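Prorkamgate Institutional Supply
Home > Table and Surface Protection > Anozie Reusable Table Covers

Anozie Reusable Table Cover, Pale Lavender-White

The Anozie table cover is intended for schools, community halls, church kitchens and activity rooms where the same tables serve several purposes in one day. It protects the table surface during crafts, sorting and light meals, and it can be wiped down between sessions and put back on the shelf. It is a plain cover with no printed pattern, and it is sold singly or by the carton.

Sizes

Small: for card tables and side tables
Medium: for standard folding tables
Large: for conference and dining tables, and for tables pushed together

Customers should measure the table top before ordering and allow for the overhang they prefer. The large size may be trimmed with household scissors. Trimmed covers cannot be returned.

Care

Wipe with a damp cloth and mild soap. Do not use bleach, scouring powder or solvent cleaners. The cover should be dry before it is folded, and it should not be stored next to a radiator or in direct sun. Fold lines will relax when the cover has been left flat overnight. Do not iron. Candles, hot pans and glue guns should be placed on a separate heat-resistant mat.

Dyes and permanent markers may leave a stain. A stain does not affect the use of the cover and is not treated as a fault under the warranty.

Ordering

Covers are packed 3 to a sleeve, and sleeves are not split. The carton contains 74 covers, made up of full sleeves and two loose covers wrapped separately. Orders of 400 covers or more are quoted individually and are shipped from the Sesitdale warehouse on pallets. A loading dock or a ground-level entrance is required for pallet delivery, and the receiving contact must be named on the purchase order.

Purchase orders are accepted from schools, libraries and public agencies. Other customers may pay by card or by check. Tax-exempt organizations should send their certificate with the first order - it will be kept on file for later purchases.

Product in use

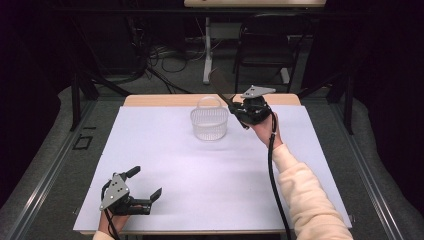

Pale lavender-white cover on a white tabletop, with a small translucent basket.

Related items

Gristodine Cover Clips: spring clips for folding tables, recommended where covers are used outdoors or near open doors.
Gristodine Storage Tube: keeps medium and large covers rolled between uses.
Anozie Bench Cover: a narrow version of the same cover for benches and window ledges.

Returns and warranty

Unopened sleeves may be returned within 3 weeks of delivery. Return shipping is paid by the customer unless the order was filled incorrectly. The warranty covers split edges and faults in manufacture. It does not cover cuts, burns or damage from unsuitable cleaners.

Prices for the school year are reviewed each November. Quotations issued before the review are honored until the expiration date printed on them.

Questions about bulk orders may be addressed to Reginald Park, Institutional Accounts, Prorkamgate Institutional Supply.

Page updated 2020-06-26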